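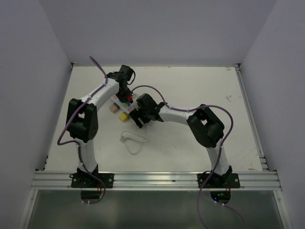
Call for participants: the Sostley Kitchen Memory Project

Do you cook something that was never written down? A soup your aunt made by eye, a bread that only works in one particular pan, a pickle you learned standing on a stool next to the stove? We would love to hear from you.

The Sostley Kitchen Memory Project is collecting home recipes, and the stories that come with them, from people who live or work in the Sostley valley. In our first round we gathered 343 recipes, from plain boiled dumplings to a six-layer honey cake that takes two days and most of a refrigerator. We were thrilled with what came in, and now we're opening a second round to fill some big gaps.

What we're looking for

We especially want everyday food. Holiday dishes are wonderful (please keep sending them!), but the first round was heavy on roasts and cakes and very light on breakfasts, packed lunches, and the kind of supper you make when there is half a cabbage left and company is coming. We have only two recipes for beans. Two! In a valley where every other garden grows them.

We'd also like to hear from:

People who moved here as adults and had to change a dish to suit what the stores carry

Anyone who cooked for a crowd – school kitchens, camps, church suppers, the old Flonby cannery lunchroom

Men over 60, who hardly show up in the first collection at all

Teenagers who do the cooking at home

People who bake with a wood stove

You don't need to be a good cook. You don't need exact amounts, either. "Enough flour" is a perfectly fine place to start, and our interviewers are very patient about working out how much enough is.

What taking part involves

First, a phone call of 20 minutes or so. We'll ask what you make, who taught you, and whether you'd like to be recorded at home or at our rooms on Arkel Street. The Arkel Street kitchen has a gas range, a deep sink, and a step-free entrance from the parking lot.

Next comes the cooking session. Plan on two to three hours, longer if something has to rise. You cook, we weigh and measure as you go, and we record the conversation. Children, sisters, neighbors and anyone else who has opinions about the dish are welcome to sit in and interrupt. Some of the best material from the first round came from people arguing about onions.

About a month later we mail you a typed copy of the recipe and your story. You can correct anything, take anything out, or change your mind altogether. Nothing goes into the archive until you've signed off on it.

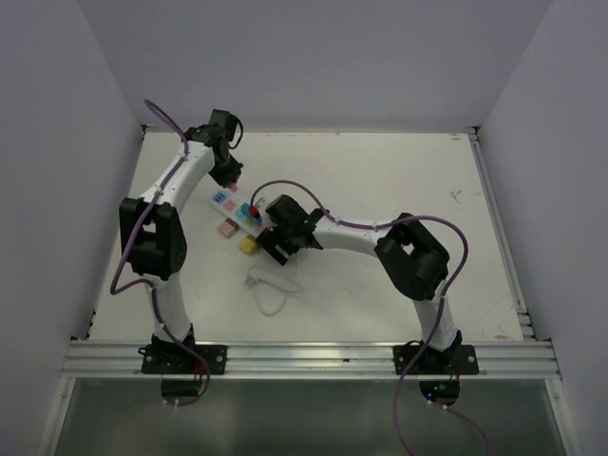
What you get

A $60 payment for each cooking session, plus the cost of ingredients (keep your receipts). You'll also get an audio copy of your interview and two copies of the printed collection. We can cover bus fare or mileage to Arkel Street, and we can arrange an interpreter if you'd be more at ease in another language. Please mention this when you get in touch so we can book someone.

Who can apply

You should be 16 or older and live, work or go to school in the valley. Under 18s need a parent or guardian to sign the consent form. If you took part in the first round you're very welcome to come back with a different dish.

We have room for 40 cooks this time and will try to get a good spread of ages, towns and types of food. If we can't fit you in, we'll ask if you would like to send your recipe in writing for the online archive.

How to apply

Pick up a form at the Sostley library or the Woldemariam Bakery on Arkel Street, or leave a message on extension 1157 at the library's main number. Tell us your name, how to reach you, and the dish you have in mind. A sentence is plenty. Written forms can be mailed to Kitchen Memory Project, P.O. Box 2861, Sostley, or dropped in the green box at the library front desk.

Applications are open until the end of February, and cooking sessions will run through the spring. If you have more than one dish, put them all down and we'll choose together on the phone. And if one of them involves beans, please write that first.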